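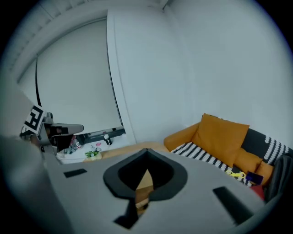

Figure 2. Photo: Li-hua Lu.

4.3 What the herding dogs did, and what the shepherds said they did

Any study that relies on farmers' own accounts of their dogs runs into the same trouble early on. Asked how good the dog is, a shepherd will say the dog is useless. Asked whether the dog is for sale, the same shepherd will end the interview. We met this pattern on the first farm outside Clurville and went on meeting it until we stopped asking the first question.

The interviews reported in this section were carried out by the second author, Ximena Bermúdez, on 11 sheep farms in the hills between Clurville and Gornero. Six of these farms kept working dogs of a more or less recognizable breed. The others kept dogs whose parentage was described to us as "local," with a wave of the hand toward the neighbors. All of them moved their flocks on foot at least twice a year, up to the summer grazing and back down again, and all of them said they could do it without dogs if they had to. We did not see anyone try.

The flocks came to 1,241 ewes in total by the farmers' own figures. We have used those figures throughout. Two farmers preferred to give the number their fathers had run and then work forward from there, allowing for bad winters, and we accepted this method after some discussion. Rams were left out of the count at the request of nearly everyone, on the grounds that rams go where they like.

Our main interest was in the commands. Earlier work in the valley (Valdovinos, in an unpublished report that we were able to read but not to borrow) listed a small set of whistled and spoken commands and treated it as shared across the district. This would be a tidy result and we would have been glad to confirm it. On the farms we visited, the shared part of the set turned out to be very small. There was a word for stop, a word for left, a word for right, and a word used when the first three had failed, which we have not transcribed. Beyond these, each household had its own stock of calls, and people who had lived across the road from each other for thirty years could not reliably work each other's dogs.

Left and right deserve a note. On most of the farms the two commands referred to the dog's path around the flock, clockwise or the other way, as is common elsewhere. On one farm near Gornero they referred to the kitchen and the river. The owner saw no difficulty with this. His dogs had never been anywhere that lacked a kitchen or a river, and he regarded clockwise as an unreasonable thing to expect of an animal. When his daughter took one of the dogs to help on a rented pasture in the next valley, she gave the command for the river and the dog set off home. It arrived before she did. We have counted this as a correct response.

Whistles were harder to record than words. Wind is a steady feature of the upper pastures, and several shepherds whistled through their fingers in a way that overloaded our recorder at any distance we could politely stand. Where a recording was poor we asked for the whistle to be repeated indoors. This gave us clean recordings and, on three occasions, a dog in the room. We do not think the indoor whistles are identical to the outdoor ones. They were shorter, and several people laughed partway through. They are marked as such in the tables and should be read with some caution.

Training was the subject on which people were least willing to be drawn. The usual answer was that the young dog learns from the old dog. Pressed on how the old dog had learned, people named an older dog. Bermúdez followed one such line back through four animals before the person being interviewed began to suspect her of making fun of him. What we saw in the yards was more mixed. Young dogs were put on a long cord and walked behind the flock in the evening, corrected by voice, and otherwise ignored. They were not given food as a reward on any farm we visited, or so we were told. On most farms we also met a child with bread in a pocket.

The age at which work began varied more than we had expected. Some farmers would not let a dog near sheep before its first birthday. Others had dogs of half that age following the flock by July, and held that a late start made for a nervous animal. Each side could point to a neighbor's dog ruined by the opposite practice. In two cases, it was the same dog.

We also asked about failure, meaning dogs that had been tried and given up on. Here the accounts were long, detailed and plainly enjoyed. Dogs were given up for biting, for barking, for chasing hens, for fear of geese, and for an excess of interest in the road. One had been given up for being too gentle; the ewes had come to like it and would not move away from it. None of these dogs had left the farm. They were pointed out to us asleep in barns, under carts and on one occasion on the bed, and each was said to be waiting for a suitable home. The one on the bed was eleven years old.

This matters for the numbers. If a farm is asked how many working dogs it has, the figure given leaves out the failures, yet on at least two farms the failures went out with the flock when it moved. A gentle dog that ewes will follow is of real use at a gate. A dog that barks at nothing is of real use at night, when it may at some point be barking at something. We therefore suggest that later surveys ask how many dogs eat on the farm and sort out the work afterward.

Readers familiar with the Dultard survey will notice that our figures for dogs per flock are higher than those given there. We think the difference is mostly one of wording. The Dultard form asked for "trained dogs in regular use," and our impression is that a careful shepherd, faced with a printed form and unsure what it might lead to, will put down one. We asked in the yard, with the dogs standing around us, where a low figure was harder to keep up.

There are limits to what can be drawn from a sample of this size. The farms were reached by introduction, each family passing us on to the next, and families tend to pass visitors on to people they get along with. The holdings on the north side of the Gornero road are missing entirely for this reason. We were told that the dogs there are very poor. We were not able to check this, and we note that the people who told us had not been over to look at them either.

The commands themselves are taken up again in Section 5, where the stop word is compared across households.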